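Home Robot Recording Guide Gets Its First Full Update

February 17, 2022

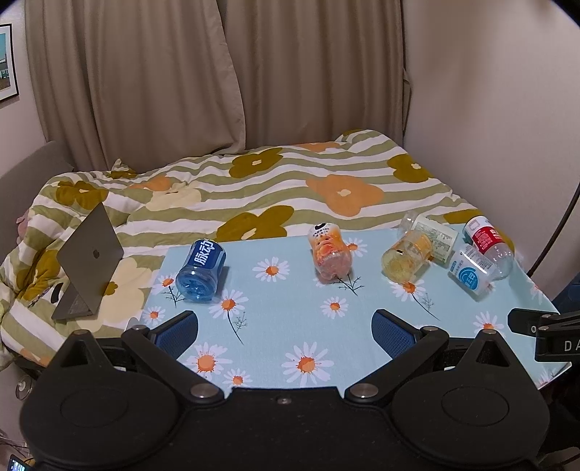
The Plaltuvthorpe working group on household robotics has released the second edition of its good practice guide for recording handling tasks in real homes, and it's a big step up from the first. The new text runs to 227 pages, is free to download, and is written in language a first-week operator can follow.

The biggest change is in how a session is set up. The old edition asked for a cleared room and a bare work surface. The new one asks teams to leave the home as they find it, patterned tablecloths and rumpled bedding included, and to write down what was there before the first grasp. That's great news for anyone who has watched a system trained on plain white tables meet a real bedroom!

Bottles get a chapter of their own. Clear plastic, tinted plastic and wrapped labels all have to appear in a set, and at least 4 bottles must be lying down at the start of each run. Fingertip pads are to be checked every 300 grasps and the result logged, even when no wear is found.

There is also a much stronger section on privacy. Residents sign off on each room separately, screens are locked or turned away, and family photos are either put out of view or blurred before files leave the house. A resident can pull a recording at any time up to release.

Flimico and Vermeulen both tried the draft rules in apartments last September, and between them they sent in 463 comments. Many of those made it into the final wording, including a handy one-page checklist for two-gripper work that covers cable routing, reach overlap and who calls the stop.

Lesero, which runs operator training, will teach from the new edition starting with its next intake. Teams partway through a project can finish under the old rules as long as they say so in their notes.

Comments on the second edition are open now, and the group would especially love to hear from people recording in small rooms.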